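Forum: Cells and Fixtures > Setup and maintenance
Thread: Pick cell misses blocks near the bin wall

clivgate_tech
Our bench cell sorts toy bricks out of a shallow plastic bin. Head camera, two-finger gripper, white table. It ran fine through June. Since we swapped bins it misses anything close to the back or left wall. Last batch was 438 picks and 7 misses, all of them near a wall.

I cleared everything out except one yellow block and left it toward the back left, which is the worst spot for us.
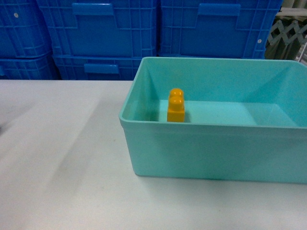 Camera height is unchanged and I redid the hand-eye calibration twice. Same result. The fingers come down on the rim side and stop on the force limit.

Bolix
Walls flare outward on those, don't they? Your collision model probably still has the old bin with straight sides. Measure the floor and the rim separately and enter both.

Tiziana Negri
I would look at light first. Shiny plastic throws patches on the floor of the bin and the depth gets noisy there. We put a matte liner in ours at Prarkport and the misses stopped.

Bolix
Reflections would give you bad picks all over the bright side. His are at the walls. A liner won't fix a wrong model.

Tiziana Negri
It might be both. A liner costs next to nothing, so try it.

vitale_m
Check finger clearance too. If the open width is more than the gap to the wall, turn the wrist so the fingers close along the wall.

clivgate_tech
Bolix had it, mostly. The model was the old bin. Entered the new floor and rim sizes, limited the wrist angle near the walls, and ran 346 picks with 2 misses. Liner is on order - will post when it's in.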